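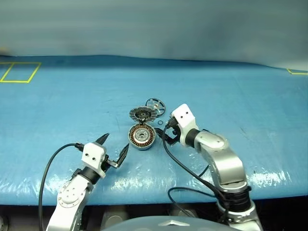
Motor night returns to Lykkegaard hall, minus the carpet

The monthly repair evening at the Lykkegaard hall in Tronamgate is back for the winter, and it has opened with electric motors, a subject the program describes as "suitable for all" and which drew 26 people on a wet October evening.

The idea is simple enough. A brushless motor comes apart into a stator with its copper windings, a finned silver rotor bell, a spoked end plate and a small black O-ring. It then goes back together, in theory by nine o'clock.

"The windings get all the admiration," said Gert Le Roux, who runs the evenings and has fixed most of the kitchen mixers in town at least once. "The O-ring gets dropped. I bought a bag of 200 last year and I would rather not say how many are left."

Previous sessions were held on the hall's brown carpet, which is believed to have kept several washers and one pair of reading glasses. The tabletop is now covered in glossy light-blue plastic, with areas marked out in yellow tape. Le Roux calls this the new system. Regulars call it the airport.

Þröstur Damgaard, who came about a noisy fan and stayed for the whole thing, said he had learned a good deal, chiefly that his fan was not worth saving. "Gert was very kind about it," he said. "He held it for a while before he told me."

Visitors are asked to bring their own motors, unplugged, and to clean them first. A lawn trimmer that arrived last spring with most of the lawn still attached is the reason for the second request - it is printed in capitals on the new poster.

The next session moves on to bearings and starts at 7 p.m. Entry is free and coffee costs 2 dollars, up from last year, a change that has produced more letters to the Gurnonis newsletter than the parking did. Anyone wanting a seat near the table should come early. The chairs at the back face a pillar.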